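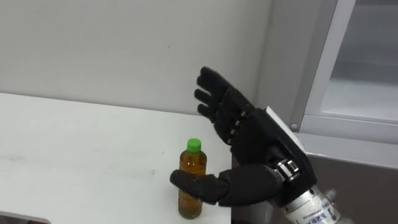 So I went to the Planmont consignment auction again, and yes, I came home with something, and no, it was not the thing I went for.

If you've never been to a farm consignment auction, picture a hayfield with every piece of equipment in three counties lined up in rows, each one with a sticker on it, and a couple hundred people in rubber boots pretending they aren't interested in any of it. People start dropping off stuff on the first of May and the sale is two weeks later. By sale morning the rows go all the way back to the tree line. Hay rakes, wagons with one good side, gates, a mountain of T-posts, chicken crates, a church pew (there's always a church pew!), and a boat. I have no idea who brings the boat. I think it might be the same boat every year.

I was after a two-row potato planter. I've been putting my seed potatoes in by hand for three seasons with a hoe and a bad attitude, and my back has filed a complaint. The sale bill listed one, a Garero, green, ground driven, "field ready," and I'd been thinking about it for a week like a kid thinks about a bike.

Get there early, is my first piece of advice. I pulled in a little before seven and the good parking was already gone, so I ended up down by the creek behind a stock trailer. You sign in at a folding table, they look at your license, and you get a card with a number on it. Mine was 114. I like to fold it into my shirt pocket so I can't wave it by accident. I've seen a man scratch his ear and buy a manure spreader.

Then you walk the rows. This is my favorite part and I would go just for this. You get to poke at everything. People crank handles and kick tires and lie down in the wet grass to look up at the bottom of a mower deck, and total strangers will give you their opinion of it whether you asked or not. An older guy in a seed cap watched me look over a cultivator for a good while and then said "that's been under water" and walked off. I went back and checked and there was silt in the tubing. Thank you, sir, wherever you are.
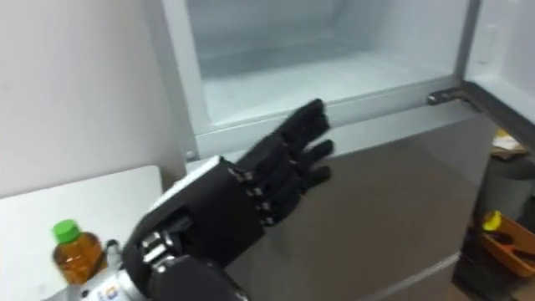
Freezer open, bottom door shut.

The planter was way in the back, row nine. It was a nice one! Somebody had kept it under a roof. The chains were oiled, the seats weren't cracked, and both of the furrow openers still had some meat on them. One of the cups was bent but I could fix that with a pair of pliers and a bad word. I squatted down next to it and did the math in my head and decided I'd go up to six hundred and not a penny more. Okay, six fifty.

I should say something about the food, as my sister reads this blog for the food and skips the rest. The Kozłowski family had their stand set up by the gate like always, and the line was long by eight o'clock. You get a smoked sausage on a soft roll with kraut and as much of the hot mustard as you think you can handle. I thought I could handle more than I could. They also do a potato pancake with applesauce that they only make until the batter's gone, and it was gone by ten, so plan your morning around that. The coffee was terrible. I had two cups.

The selling starts at nine with the small stuff, off hay wagons. One auctioneer works the wagons and another one works the rows, both going at the same time, and if you want something from each you'd better have a friend with you. I did not have a friend with me. I'd told myself I was only there for the planter, so it wouldn't matter.

Well, the wagons got me. They sell by the box or by the pile, and it goes so fast and so cheap at first that your hand goes up before you've had a chance to talk to it. For five dollars I got a flat of canning jars, a bench vise with no handle, and a coffee can of cotter pins. For ten I got a roll of woven wire that I really do need. Then they held up a hand-crank corn sheller, the cast iron kind that clamps on a box, and the lady next to me wanted it as badly as I did, and we went back and forth a while. She won. She was very nice about it. She told me it was for her grandson's 4-H project, and I felt like a heel for running her up.

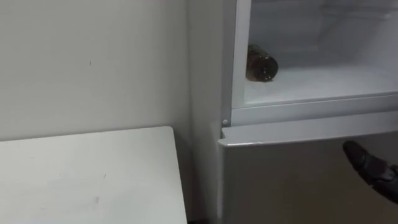
The table corner, fridge side.

By the time I remembered row nine, I could hear the other auctioneer a lot farther back than I'd figured. I ran. I am not built for running through a hayfield with a flat of canning jars, so picture that. I came around the end of a grain drill just in time to hear him say "sold" and point, and he was pointing at a man standing next to my planter.

Four hundred and twenty-five dollars. I would have paid six fifty! I stood there with my jars and I believe I said "oh, come on" out loud.

The buyer turned out to be a good guy, unfortunately, so I can't even be mad at him. He grows an acre of potatoes over on the Previa road and he'd been doing it by hand too. We talked for a long time about seed spacing (he goes ten inches, I go twelve) and whether it's worth cutting seed at all when it's small. He lets his cut pieces sit out for a couple of days before they go in the ground. I've always been a cut-it-and-plant-it-the-same-afternoon person, mainly from being behind schedule. I'm going to try it his way on one row this year and mine on the next one over and see who's right.

He also said if I got mine in a week after his, I could borrow the planter. So maybe I didn't lose that one at all.

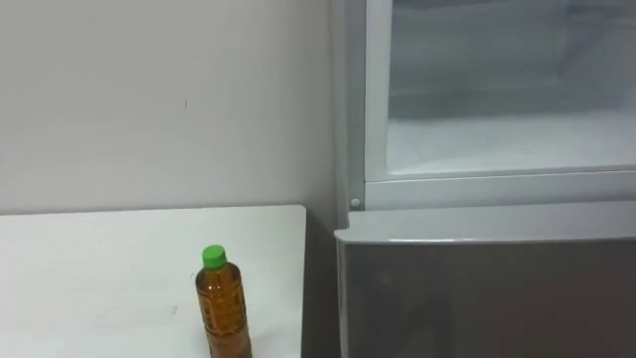 Benjie Policarpio

Now, the tractors. They save those for last to keep everybody on the grounds and buying sausage. I had no business looking at tractors, but I watched the whole line sell because it's the best free show in the county. The little ones with loaders went for silly money again. Anything under forty horse with a bucket on it, the bidding started about where I thought it would end. The big old two-wheel-drive tractors with no cab hardly got a bid. One of them, a good straight runner with decent rubber, stalled out at $2,000 and the auctioneer stopped his chant and gave us all a talking-to. It didn't help. He knocked it down for that, and the fellow who bought it looked surprised and a little worried.

I did not bid. I want that on the record for the people in my house.

What I did bid on was the lot right after the tractors, when half the crowd was already walking to their trucks. It was a wheelbarrow seeder — the kind with the long trough across the front that you push along and it dribbles clover seed out behind you. Wood box, steel wheel, one handle replaced with what looks like a hockey stick. I'd never noticed it in the rows. The auctioneer asked for fifty, then twenty-five, then just said "somebody give me ten dollars so I can go home," and my arm went up.

So that's what I brought back. Jars, vise, pins, wire, and a seeder. I paid at the trailer window, got my slip stamped, and had a heck of a time fitting it in the pickup with the wire already in there. It rode home with the hockey stick poking out over the tailgate and a red rag tied on it.

I've already had it out on the back pasture, where the clover got thin after the dry spell. The agitator was frozen solid, but it loosened up after a night of penetrating oil and some tapping, and then it spread seed about as evenly as I ever have by hand, with a lot less walking back and forth. One of the holes at the left end is plugged with something that might be a mud dauber nest. I'll dig that out before I do the lane side.

If anybody knows where I can get a handle for a bench vise, the old style with the ball on each end, leave me a comment. And if you're the lady with the corn sheller, tell your grandson to put a little oil on the disc and check the spring before he starts cranking!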